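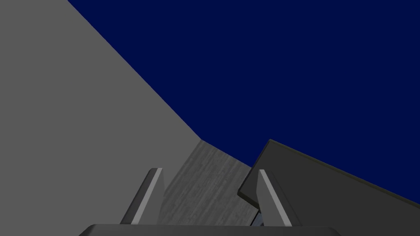

I've now set up the wrist camera on our Lusetti arm three times, and I still don't believe the manual when it says you only need to do it once. The claim is that you fix the mount, run the routine, get your offsets and forget about it. Ours had drifted by January, and I hadn't so much as sneezed near it.

So this time I began with the simulated cell, which Satish D'Souza has been pushing for months. I'm not a convert. A simulated table never gets bumped by somebody's chair, and the light in there is as flat as you like. What it did do was show me a sign error in my mount angle before I'd touched a screw, and I'll grudgingly give him that.

My settings, for anyone else stuck with this arm: mount tilt changed by 7 degrees, fingers fully open before you start, 9 poses for the calibration. The manual wants 100. I tried that last time, lost an afternoon and got a worse answer, probably from the mount warming up.

Sarita Gautam reckons the real trouble is the cable tugging on the bracket at full reach. She may well be right. I've put a looser loop in it and marked the bolt heads with paint pen, so if anything creeps I'll see it. The next check is at 1,000 cycles, and I'm expecting to be annoyed.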